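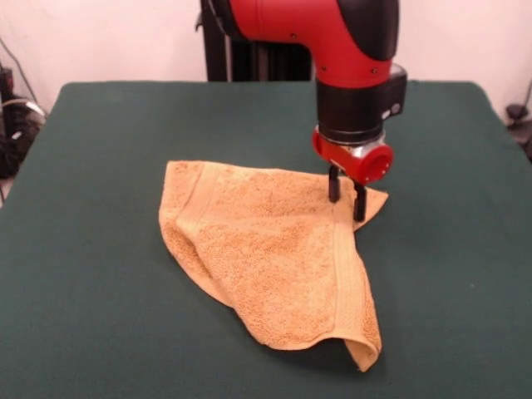

I have been reading folding advice again, against my better judgment. It started on Friday with a leaflet that came tucked inside an order from Jellum, who sell linen-closet organizers and would like you to believe your towels are the reason you sleep badly. The leaflet says any towel can be folded in 12 seconds if you "begin from a relaxed, flat position." Fine, but when has a towel ever been in a relaxed, flat position? Mine come out of the basket the way that orange one is lying on the green felt, bunched up in the middle with one side curled over into a tube and a corner sticking out to the right. The folding is the easy part. Getting from that to a rectangle is where the time goes, and the leaflet skips it completely.

The usual advice is to find two corners on a short side, hold them apart, and shake. I've tested this more than a grown person should. With a bath sheet it works pretty well, because there's enough weight hanging down to pull everything straight. A hand towel just flaps. Half the time I end up holding two corners that turn out to be diagonal from each other, and then I have a kite.

What does help, a little, is the border. Most terry towels have that flat woven band near the end, smoother than the loops, and once you spot it you know which way the thing runs. Grab the corners nearest the band and you've got your short side. I don't remember where I picked that up. It wasn't from Jellum.

My brother-in-law Ovidiu Preda disagrees with all of this. He rolls. He spent a few years doing laundry at a small hotel and he says a rolled towel hides a crooked edge, takes up less room and never has to be done twice. I'll give him the crooked edge. On the room, I'm not convinced. I rolled everything on our middle shelf, which is 30 inches wide, and then folded the same towels in thirds and put them back. Rolled, they looked like more of a spa and held exactly the same number of towels, plus the top row slid off when I shut the door. He says I rolled them too loosely. Maybe.

Then there's the gear. Skalteo makes a plastic folding board for 18 dollars, the kind with hinged flaps you flip over one at a time. I borrowed one from a neighbor and gave it back after two loads. It's okay for T-shirts. For a hand towel it's wider than the towel, so you're flipping a flap over nothing and then fixing the edge by hand. I also tried the Tufa dividers, those clear upright things that clip to a shelf, and they did keep the stacks from leaning into each other - for a week or so, until somebody pulled a towel from the bottom.

I should say I don't think folding is pointless. Our hall closet used to be a place where you opened the door and put your knee up. Folded in thirds lengthwise, then in half, with the fold facing out, the towels stay put and I can see which is which by color. That took one afternoon in October and cost nothing. What I doubt is the part where it has to be quick, or matching, or good for me.

The last page of the leaflet is a plug for a spray called Cloltedine, which is supposed to "relax the pile" before you fold. I'm not buying a relaxant for a towel. I dry them on medium, give each one a snap when it comes out if I happen to be standing there, and leave the rest in the basket until I need the basket.

If you have a way of doing hand towels that doesn't start with the towel already flat, please leave it in the comments. Ovidiu, I know about rolling.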